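Bench notebook, canine fecal / tick work, July

7:40 am. In early, the AC was off all night again and the prep room was at 81. Moved the flotation solution off the windowsill. Checked specific gravity, 1.20, fine, left it.

Carry over from last entry: the hookworm recounts. Dwynwen did the second read on all the slides I flagged and we disagree on four. Three of those are low burden, one or two eggs, so it's whoever happens to look at the right corner. The fourth is a real disagreement. I had it as whipworm, she has it negative and wrote "pollen??" in the margin. Went back to the slide at 8:15 and it has dried out at the edges so no help. Re-float from the retained sample. If there's no retained sample I'm scoring it as indeterminate and not arguing.

Total in the set now 617 dogs. That's after dropping the duplicates from the Makcombe shelter, where the same animal came in under two intake names (the brindle one, Biscuit / Bisquick, took me most of an hour to work out). Do not re-import from the old sheet!! The old sheet still has them both in.

Storage comparison. The question was whether the clinics' habit of leaving samples on the counter till the courier turns up is wrecking our hookworm numbers. Short answer yes I think. Hookworm eggs larvate if they sit warm, then you're looking for an egg that isn't an egg anymore. Split 100 known positives, half straight into the fridge at 4 C, half left at room temp overnight. Read both at 24 h.

Fridge half: nearly everything still countable, eggs looked clean, thin shell, nice morula.
Counter half: a lot of larvae, some empty shells, a handful I couldn't call at all. Roundworm did not care one way or the other, as expected. Whipworm same.

Haven't run the stats. Trefor wants paired and it isn't paired the way he means because the split was by dog and not by sample. Need to sort this out with him before he puts it on a poster. Also one tray in the fridge half got shoved against the back wall and partly froze, so those are flagged F in column K and probably come out.

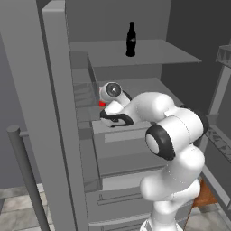
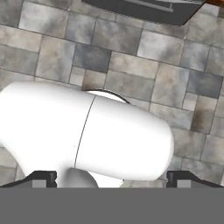 Meirion Gape
Parasitology bench lead, Prosser Small Animal Diagnostics

10:20. Courier from the Porkov clinic. Six samples, one leaking. Double bagged it and logged it, Radosław is phoning them about lids. Again. He says they have run out of the screw tops and are using the snap ones from the pharmacy order. Told him to send them a sleeve of ours.

One of the six is labeled "puppy, 9 wks, scooting" and nothing else. No name no vet. Scooting at nine weeks, I'd look for Dipylidium segments before bothering with a float. Looked. Two segments, dried, rice grain type, squashed one in a drop of saline and got egg packets. So tapeworm, so fleas, so somebody should be treating the house as well as the pup. Put that in the comment field in capitals as the last time it was in lower case they sent the dog home with a wormer and no flea product and it came back five weeks later the same.

Ticks. Wumeo kits (the new in-house antibody strips) arrived, two boxes, and one has no desiccant packs in it. Setting that box aside, not using it for anything that gets reported. Ran the good box against our stored panel of sera. Lines are fainter than the old kit at the low end and I do not like reading faint lines at 4 in the afternoon when I'm tired. Suggest two readers blind, plus a phone picture at exactly 8 min. Despina says a picture taken at 8 min by one person and at 11 by another is worse than none. She's right, so put a timer next to the rack.

Cost per strip: Dwynwen has it, I don't. Ask.

Lunch at bench side desk, not at bench.

1:30 pm. Re-float of the disputed slide. There WAS retained sample. Centrifuged, 10 min under the coverslip. Whipworm, three eggs, both plugs clear as anything. Dwynwen came and looked and agreed and has crossed out pollen. Changed to positive, initialed both.

This makes me nervous about the passive floats we took on trust from before the centrifuge was fixed. Whipworm eggs are heavy, passive float loses them. How many of the 617 were passive only? Went through the log: can't tell for the first batch, method column blank. Ugh. Have asked Radosław if the worksheets were kept. He thinks they're in the archive boxes under the stairs.

Database. The export gave 2,268 rows, that's per test not per dog, don't panic when you open it. Pivot on dog ID before you do anything. Trefor opened it cold and sent round a message asking where all the extra dogs came from.

Missing ages: still a mess. "Adult" is not an age. Have coded as blank for the moment.

3:10. Talked to Trefor re: paired. We agree it's unpaired, he had the wrong tab open. Poster text should say refrigeration within a few hours of collection, and not give a number of hours untill we've done the time course. Time course plan:

0, 4, 8, 12, 24 h, room temp, same pool
same pool in fridge alongside
hookworm only, forget the others
two readers, slides coded by someone who isn't reading

Need a good strong positive for the pool. Makcombe had a heavy one last month, ask if the dog has been treated yet (it should have been!). Otherwise we mix three moderates.

Owners' leaflet. Despina's draft is good. Changes: take out "worms are nothing to worry about", put in pick up the poop the same day, and the bit on kids' sandboxes needs to go further up. Add year-round prevention, people round here stop in winter and start again late. Say ask your vet, don't name products.

4:45. Faint line on serum 31, I read positive, Despina negative. Old kit says weak positive. Not settling it today. Repeat in the mornign with fresh eyes.

To do:
- order coverslips, down to the last box
- thermometer for the bottom shelf, the one in there reads whatever it wants
- worksheets under stairs (Radosław)
- column K
- call Porkov re the puppy if they haven't called by noon

Bench wiped down, centrifuge lid left open to dry.

Comments

Dwynwen G.: For the record it looked a LOT like pollen at 10x. Strips price is in the orders folder, second tab. I can code slides for the time course if you and Despina read.

Trefor Gwynne: Poster text changed. Can we add the F tray as a footnote or does it just come out? I'd take it out.

Meirion: Out. Mention it in methods, one line.

R. Chmielewska: found two of the archive boxes, third one is behind the old incubator and I'm not moving that alone. First batch worksheets do have method written on them, bottom right, in pencil. Mostly passive so far, sorry

Despina Manolakis: Sandbox paragraph is now second. Also serum 31 is negative.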